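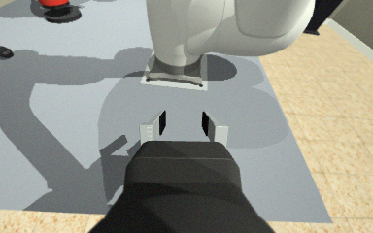 Charmaine Steyn asks whether the stock solution in the cold room should still be used for the indigo trials, given that the crust on the Vaden batch had thickened by the time she opened it. Her note was left in the margin of the previous entry and is answered below.

Notebook 2, dye section, November. Entry begun at 8:40 a.m.

Reply to the margin note. The Vaden stock is to be set aside and labeled "not for trials." It may be used for practice dips by new staff. The Dullau stock, prepared by the same recipe, remained a clear yellow-green under the surface film and will serve for the present series.

Purpose of the series. The workshop has been requested to supply a repeatable medium blue on unbleached cotton for the Sibiya order. The earlier swatches were judged too uneven along the selvage. The present work compares short dips with long ones and does not address the choice of mordant, as none is used.

Preparation. Cotton was scoured in the usual manner and rinsed until the water ran clear. The vat was made up in the tall vessel. Stock was added slowly along the side of the vessel to limit the intake of air. The vat was covered and left until the liquid below the film was yellow-green throughout.

Swatches were cut from bolt 291 only. Colleagues are reminded that the other bolt on the same shelf carries a finish which the scour does not fully remove — it was the cause of the speckling recorded last month, and it should have been marked at that time.

Observations. The short dips gave the more even color. After three dips with full airing between them, the cloth was a clean medium blue, slightly lighter than the Sibiya reference when dry. A fourth dip brought it close enough that Charmaine and I could not agree on which was darker by the north window. The single long dip gave a deeper blue at once, but the folds showed, and the color came off on a white cloth when rubbed.

The vat lost its yellow-green cast shortly after lunch. It was warmed, given a small addition of reducing agent, and rested under cover. It had recovered by 3:15 p.m., although the film was thinner than in the morning. No swatches from the interval have been kept.

Scale. The order calls for 3000 napkins, of which 2000 are due in the first delivery. At four dips each the present vessel is too small. The Zarnora vessel has the capacity, but its lid does not seat properly and the gasket has not been replaced.

To do. Rinse and mount the four-dip swatches. Repeat the rub test on the three-dip set once fully dry. Obtain a gasket. Charmaine will write to Sibiya regarding the tolerance on shade before any further cloth is cut.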